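Some notes on grout, now that the kitchen in Durkham is finished and I have opinions. Thread.

1/ Pick the grout before you fall in love with the tile. I did it the other way and spent most of October holding sample sticks up to a wall.

2/ Grout dries lighter than it looks in the bucket. Mix a small cup, smear it on a scrap of cardboard and leave it overnight. The color chart at the store is printed ink.

3/ I bought Kollus, the sanded kind, for the floor. One bag was plenty for the back hall and not even close for the kitchen. Buy from the same batch if you can – the second bag was a shade warmer and I can see where it starts.

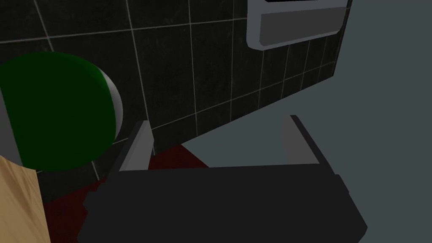

4/ Contrast is the main decision. Matching grout hides crooked spacing. Contrasting grout shows every line, so your layout has to be straight. Near-black square tiles with thin light gray lines, like the wall up there, read as a grid before they read as a color. I like that, but you have to want the grid.

5/ Hinata Sugawara did the tile in the Luo building and gave me the best advice I got: start from a level line you drew yourself. Don't trust the counter or the window sill. My counter was off by a quarter inch over its length.

6/ Wiping. Wait until the haze shows, then use a damp sponge on the diagonal. Rinse the sponge more than seems reasonable. I changed the bucket 11 times on the long wall and should have changed it more.

7/ Dark finishes show dust, soap film and hard water. If your water is like ours, a matte surface will still show drips near the faucet. A microfiber cloth after dishes handles most of it.

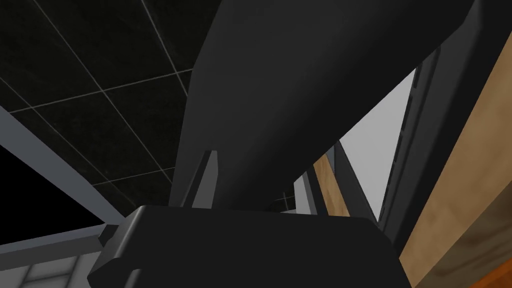 Matte dark gray, lighter where it curves.

8/ Put your samples under the light you'll live with. Charcoal looked almost blue at the Prirkstead showroom and plain gray at my place at 7 in the evening. The same piece, same day.

9/ Cost, for people who asked: more than $140 on grout, sealer and sponges, separate from the tile. The sealer was the part I hadn't planned on.

10/ Sealer goes on after the grout cures. Read the bag for the wait time. I wanted to do it on Thursday and the bag said no.

11/ Keep a jar of the dry leftover grout, lid on tight, with the color name written on it. A corner by the stove has already cracked and I was glad to have some.

12/ Bathroom is next. Going with a matching color in there.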